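Workshop notebook, August, page 42

Started at 8 this morning with the windows open, before the heat got into the room, and I want to write down where the table coverings stand while I still remember which cloth is which. We have been through so many by now that my own labels are starting to confuse me, and whoever opens this book next deserves better than "the beige one, second try."

So, the beige one. It is the knit from the Kindetti bundle, the one I almost sent back in the spring. I had my heart set on something woven and flat for the big table, and when this came out of the parcel all soft and nubby I was a bit let down (I believe I wrote something rude about it a few pages back, please skip that). Having lived with it I have come around almost completely. The color is restful to look at for a whole morning, and up close it has those little pinkish speckles worked in, which keep it from looking like a bandage.

What I still don't love is the front edge. I cut it myself, in a hurry, with the wrong scissors, and a knit does not forgive that. It hangs over a little and sags, and toward the right corner it has frayed into an uneven line. I had planned to hem it and then talked myself out of it twice, first for lack of matching thread and then for plain laziness. The Buvus fleece never frayed at all, but it collected every bit of lint in the building and I was glad to see it go to the rag box.
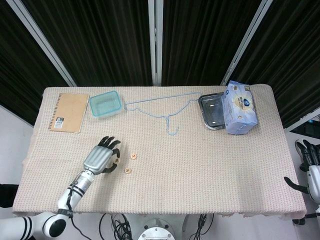

Notebook entry and table layout by the bench keeper, Uzor workroom

I kept to household things for the layout and put them along the back, so they sit toward the far half of the cloth. Left to right it goes notebook, little aqua container, hanger, glass baking dish, tissues. The notebook is the plain kraft one with the wire spiral, lying flat, and I left the barcode label on the cover. I know some of you peel those off the minute you get them, but I have never managed it without taking a strip of the cover along, and I would much sooner have a label than a bald patch.

The hanger is my favorite of the lot, for no very good reason. It is a thin pale blue thing, a bit irregular along its length, and it lies with the hook toward the front. On a bare tabletop a hanger skates off if you so much as look at it, at least ours do, and the knit is much kinder that way. My one worry is the hook snagging a loop. If you lift it, lift straight up please, and don't drag it toward you. I did that with the sample piece back in the spring and pulled a run as long as my thumb.

The dish belongs near the back right corner. Glass is always the thing I fuss over, partly for its weight and partly for how it picks up the overhead light, and I may try it farther left, where the cloth looks a little grayer. The light over the right side is more even, though, and that is worth something too, so I go back and forth. The pack of tissues leans on the right side of the dish and I rather like it there — soft against hard, and the light blue sits nicely with the hanger and the container.

Other matters. The Presta order came to 1413 with the shipping, which is more than I said it would be, and I have put the slip in the back pocket of this book. The roll of shelf liner is in that order as well. When it comes I want to lay a strip under the knit along the back edge and see if that helps the cloth stay square.

To do, in no special order:
Buy cream thread, the thick kind, and hem the front edge (truly this time)
Try the dish on the left side
Wash the spare knit on cold and measure it before and after
Find the good scissors, last seen by the sink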